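How to run a recording session with hand-held grippers: house rules and good practice

By Hok-lam Hsu, last revised 20 May 2020

These rules are for people who collect demonstrations of floor and table tasks with the hand-held gripper and the marker glove. They grew out of the notes Mirjam Wouters kept during our Paiva project, and later So-ying Sin and I put them in order. They do not replace the safety rules of your building, and if the two disagree, please follow the building.

I assume that you already know how to pair the devices and start the recorder. If you do not, read the Tanesis setup page first and then come back.

1. Agree on the roles before anybody puts on equipment

Each session has one operator and one observer. The operator wears the glove, holds the gripper and does the task. The observer starts and stops the recording, watches the cables and keeps the log. These two roles should not be mixed. An operator who also looks at the log is looking away from the task, and later it is very difficult to find out from the data where this happened.

The observer has the right to stop a session at any moment, without giving a reason first. We had a long discussion about this with Kwan-ho Lui, who thought that the operator should finish the movement before stopping. In the end we wrote it the strict way. The word is "stop", and the operator lowers both hands when hearing it.

2. Prepare the floor

Walk the whole work area once, slowly, and look down. What belongs to the task stays, and what does not belong is moved behind the line of the table legs or out of the area completely. Drinks are the usual problem. A bottle under the table is easy to forget, and it rolls when a foot touches it.

For sweeping and picking tasks, also check:

The shoes of the operator. Closed shoes with a flat sole, laces tied.

The light on the floor. A shiny floor can give reflections that disturb the marker tracking. If you see a bright patch in the middle of the work area, turn the task a little before you try to change the lamps.

The distance to any railing. Keep the task at least 5 feet from it. On an upper level, no loose object may lie on the ledge or be passed over it. There can be people below, and they do not know that you are working.

3. Prepare the markers and the cables

The markers must be flat, clean and fully visible from the normal working position. Wipe them with a dry cloth. Do not use alcohol, which makes the print dull after some weeks. A marker with a bent corner is replaced and not glued back.

The glove should be tight enough that the plates do not turn when the wrist turns. Ask the operator to make a fist and open it a few times, and look at the plates while this happens. The cables from the wrist go down along the side of the leg, with enough slack that the arm can reach fully forward. Too much slack is also bad, because the foot will find it.
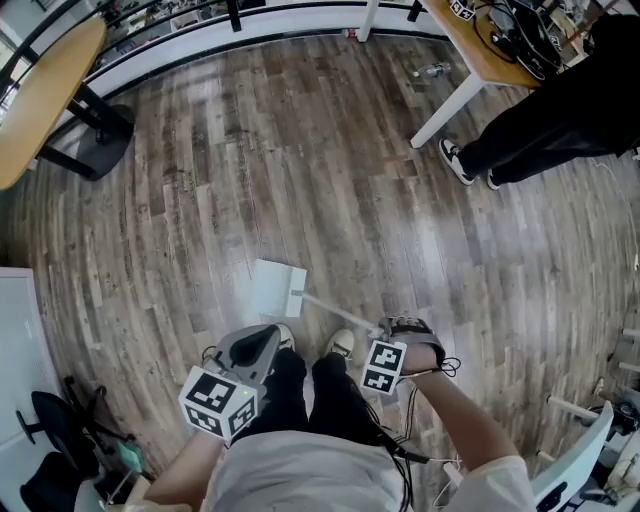

The most common mistake at this point is to hold the tool handle so hard that the wrist becomes stiff. People do this when they know they are recorded. Let them do the task two or three times without recording, until they hold the tool as they would at home. Man-lok Chien asks new operators to talk during these trials, and I can recommend it — the hands relax when the mouth is busy.

Please do not correct the style of the operator. If a person collects paper from the left side and you would start from the right, this is good variety and we want to keep it. Correct only what is unsafe or what hides a marker for a long time.

4. Record in short blocks

One block is 300 seconds or less. Between blocks the operator puts the gripper down on the table, never on the floor, and rests for 5 minutes. The gripper does not feel heavy when you take it, but the forearm becomes tired before you notice it, and tired movements are slow and shaky. No operator does more than 18 blocks in one day. In the November review we found that people were adding blocks at the end of the day to reach the plan. This is now forbidden, and the plan is changed instead.

At the start of every block:

Say the block number aloud.

Show both hands in front of the head camera for a moment.

Close and open the gripper fully, one time.

Wait for the observer to say "go".

If something is dropped during the block, continue. A drop followed by a second try is useful material. Stop only if the object has rolled outside the work area or close to another person.

5. Respect the other people in the room

A recording area is seldom private. Before the first block, the observer tells everybody on the same level that recording is starting and in which direction the cameras will mostly look. Anybody who does not want to be recorded must get a real chance to move away, and "we will blur it later" is not an answer to a person who has said no.

Faces are obscured before the files leave the local machine. This is the job of the observer and it is done on the same day. The Zonbridge upload tool will accept files that are not yet treated, so do not trust it to warn you.

When two teams share the area:

Each team has its own table, or its own end of the table, and this is agreed before unpacking.

Nobody reaches across the work of another operator. Ask, wait for the block to end, and then take what you need.

Gripper jaws are opened only over the floor or over the own table. Before you come near another person, check whether something is still held in the jaws.
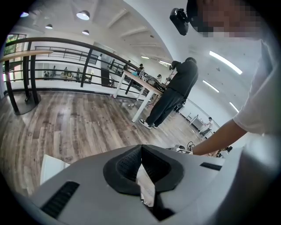 6. Close the session

Stop the recorder first and take off the glove after. In the other order, the last seconds contain movements that look like a task but are not one, and somebody must cut them by hand.

Check that the files exist and that they have a normal size. Then write the log while you still remember the blocks. For each block we need the task name, the initials of the operator and one line of remarks. "Fine" is accepted as a remark. An empty line is not, since we cannot know if it means fine or forgotten.

Collect all task objects from the floor, also the small pieces of paper. Coil the cables loosely, in the direction they already want to go, and put the glove flat in its box with nothing on top of the marker plates.

7. Report what went wrong

Any contact between equipment and a person is reported, even if it did not hurt. The same is true for a trip, a pulled cable or an object that went over a railing. Use the Wutico form, which takes two minutes, and write what happened in simple words. Do not write whose fault it was. The report is read by So-ying Sin, and she will contact you if a rule on this page needs to be changed.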